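Setting up a simulated wrist camera before you build the gripper

Part four of the Zuna bench arm notes
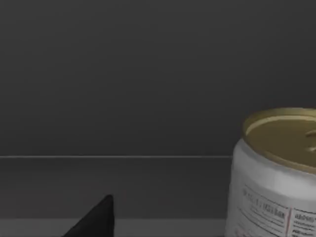
Parts one to three covered the base, the shoulder and elbow joints, and the wiring loom. By this stage you should have an arm that homes correctly and holds its position under power. The next job is the gripper and its wrist camera, and I recommend doing both in simulation first. Printed fingers take an evening each. A changed number in a config file takes a few seconds.

The simulator used throughout is Plullunton, in the build we keep on the shared machine at the Surside workshop. Any simulator that can attach a camera to a moving link will do, but the menu names will differ.

What you need

The arm model from part two, with its joint limits filled in.
A gripper model with two fingers, exported as separate meshes.
One test object with a known size. Mine is a can.
A ruler or calipers, for the real camera bracket.

1. Import the fingers

Load each finger as its own link. If you import the pair as a single mesh they cannot move independently, and you will have to undo everything from this step onwards. Set the origin of each finger at the sliding joint and not at the tip.

Give the fingers a plain matt black material. The real ones are printed in black, and the point of this exercise is to get camera views close to what the real camera will return. Leave a little sheen on the material. A perfectly flat black makes the edges hard to judge when the lighting is low.

Check the direction of travel for each finger before going further. A positive command should close both. If one opens, reverse its axis in the model. Do not correct it in the control script, or you will meet the same fault again when you swap scripts.

2. Fix the camera to the wrist

Create a camera link and make the wrist its parent. If the parent is the world, the view will stay still while the arm moves, and the pictures will look reasonable until you try to use them.

Enter the offset from your bracket drawing. Measure from the centre of the wrist flange to the front of the lens. Sigrun Nygård, who drew our bracket, marks this dimension on the print itself, and I have copied the habit.

Tilt the camera forward until you can see at least one fingertip in a lower corner. You want the tip in view as a reference, with a clear stretch of bench between it and the object. If the finger covers most of the picture, raise the camera or move it outwards. If you cannot see a finger at all, the tilt is too small.

3. Make a plain bench and wall

Use a flat grey for the counter and a darker grey for the wall behind. Resist adding shelves and clutter at this stage. With a plain background, any odd shape in the view is a fault in the model, and you will find it quickly.

Keep a visible line where the back of the counter meets the wall. It gives you a level to check against. With the wrist at zero roll the line should run straight across. If it slopes, either the camera link has been rotated or the wrist zero is wrong. Compare against the real arm before changing anything.

4. Place the test object

A can is a good choice. It is simple to model, and the raised rim on the lid catches the light, so a poor exposure setting shows up at once. White paint next to a metal lid is a harder test than a single dull colour.

Place it to one side of the finger first. Partial views are the normal case for a wrist camera, and your detection code has to cope with a can that runs off the edge of the picture. Small print on a label will blur at this camera size. Do not rely on reading it. Use the outline of the lid instead.

5. Set the lighting

Use one soft overhead light. Turn the shadow strength down until the shading on the can changes gradually. Hard shadows can be added later as a separate test.

Watch the lid rim while you adjust. A bright edge is fine, but if the whole lid turns to a single pale patch, reduce the intensity.

6. Run the approach

Start with the arm well back from the can and step it forwards in small moves. Save a camera view at each step. Our runs produce nearly 2000 views, so write them to a separate disk if you have one.

Stop short of contact. This part is only about the view. Finger force is a different problem and is covered in part five.

Common faults

The finger flickers or vanishes — the near clipping distance is too large. Reduce it until the tip is solid.

The can sinks into the bench. Its origin is at the centre of the mesh. Move it to the base.

The view lags behind the arm. The camera is updating before the joints. Asmaa Abou Zeid found this one in the Luangrath version of the script, and the fix is to swap the two calls in the main loop.

Once the saved views look steady from start to finish, export the bracket offset and print the first finger.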